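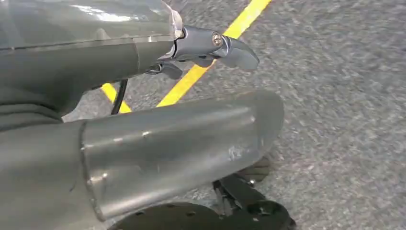
What kind of tape should I use to mark a line on carpet?
Use a tape sold for carpet. The adhesive is made to hold on to fibers and still let go of them later. Ordinary vinyl floor tape is made for concrete and tile, and on carpet it usually lifts at the ends within a few days. In our own range the carpet tape is Misura, which comes in yellow, white, red and blue.

Will it work on any carpet?
It works best on low, dense carpet: office loop pile, carpet tile, and the short cut pile you find in classrooms and church halls. It does not hold well on shag, plush or anything you can push a fingertip down into. We don't recommend it on wool, on sisal or on antique rugs of any kind.

How do I find out if my carpet is suitable?
Put down a strip as long as your hand in a corner, press it hard, and leave it for a week. Then pull it up slowly. If it came up by itself before then, the pile is too deep or the carpet has been treated with a stain repellent. If it took fibers with it, don't go any further. We mail out sample strips for the price of a stamp. Write to the Ovthorpe office and mention what color you are thinking of.

Which color shows up best on gray carpet?
Yellow is what most people order. It stands out on light gray and dark gray both, and it still shows up on the speckled carpets that hide everything else. White looks good on charcoal but gets dirty faster. Blue on gray is hard to see in the evening with the lights turned down, so we would keep it for rooms with big windows.

What width do I need?
The 1 inch is fine for a boundary people only need to notice, such as the edge of a play area or where the chairs stop. For a walkway or a line that people are supposed to stay behind, get the 2 inch. Wider tape also has more grip, so if your carpet only just passed the test strip, the 2 inch is the better choice for that reason too.

How long is a roll?
The standard roll is 60 feet. The bulk roll is 900 feet and comes on a cardboard core too large for most hand dispensers. It's meant for gyms and event halls. Measure the room first and add a little for the corners, where you will waste some.

How do I get the line straight?
Vacuum first. Then stretch a string between two points and hold it down with something heavy at each end, such as cans of paint or a couple of books. Lay the tape along the string and not over it. Work in lengths of 3 or 4 feet, and let the tape come off the roll without pulling on it. Tape that goes down stretched will shrink back over the next few days and the ends will curl.

Don't use a chalk line on carpet. The chalk stays in the pile, and the tape won't stick to it.

What about diagonal lines?
Same method. Mark the two end points, run the string, follow the string. The one difference is that you can't use the seams of carpet tile as a guide, and your eye will keep wanting to drift toward them. Step back to the far end every few feet and look down the line before you press anything down for good.

Do I have to press it down?
Yes, and harder than you think. Walk along it heel to toe in flat shoes, then go over it once more with a hand roller or a rolling pin you don't care about. The adhesive has to get down between the fibers. Wait overnight before you put furniture on it.

How do I do corners?
Overlap two strips and cut through both with a utility knife held at 45 degrees — lightly, so you don't go into the carpet. Slide a piece of thin cardboard under the overlap before you cut. Take away the two loose ends and press the corner down. If the corner is in a doorway, we suggest a plain overlap with no cut, as it catches less.

Can I run cables under it?
Not under Misura. It sticks across its whole width, so it will glue itself to the cable and leave you with a mess when you take it up. Use Zokimar cable cover tape, which has a dry channel down the middle. It is made for carpet too, and it comes in yellow and black.

Can chairs with wheels go over the line?
Now and then is fine. A desk chair that rolls back and forth over the same spot all day will wear through the top in a few months. Either move the line or plan on replacing that section. You don't need to take up the whole line to do that. Cut out the worn part and butt a new piece up against the old.

How do I clean it?
Vacuum over it like the rest of the floor. For marks, use a damp cloth and a drop of dish soap. Carpet shampoo machines will loosen it, and steam will take it right off, so lift the tape before a deep clean and lay new tape when the carpet is completely dry.

How long can I leave it down?
Up to 6 months in a room with normal traffic. After that it will still hold, but it gets harder to remove cleanly. Schools often lay it in the fall and take it up in March. Strong sun through a window shortens the time, and so does underfloor heating.

How do I take it up?
Pull slowly, low to the floor, folding the tape back over itself. If it resists, warm it with a hair dryer on the low setting and try again. Don't pull straight up.

There is sticky residue left in the pile. What now?
Press a piece of fresh tape on it and lift it off, several times over. That takes care of most of it. For what's left, put a little rubbing alcohol on a white cloth and dab it from the outside in. Try it in a closet first, as some carpet dyes will run.

My line was straight when I laid it and now it has a bend in it. Why?
Most often the carpet has moved. Loose-laid carpet tile creeps under foot traffic, and stretched carpet gets ripples when it needs to be restretched. Check the floor before you redo the line.

Can I write on the tape?
A permanent marker works on yellow and white. Let it dry for a minute before anyone walks on it.

What are the item numbers?
Misura 1 inch yellow is 662. Misura 2 inch yellow is 3717. The other colors are in the catalog under the same heading. Khurana Flooring Supply carries both yellow widths in the store, if you would like to see them before buying.

What is your return policy?
Unopened rolls can come back within 30 days. Opened rolls can't, which is why we keep bringing up the samples. For orders of more than 5 bulk rolls, please contact Cyrill Camenzind in the Ovthorpe office before you order. The phone is answered until 4 p.m., except on Monday, when the office is closed.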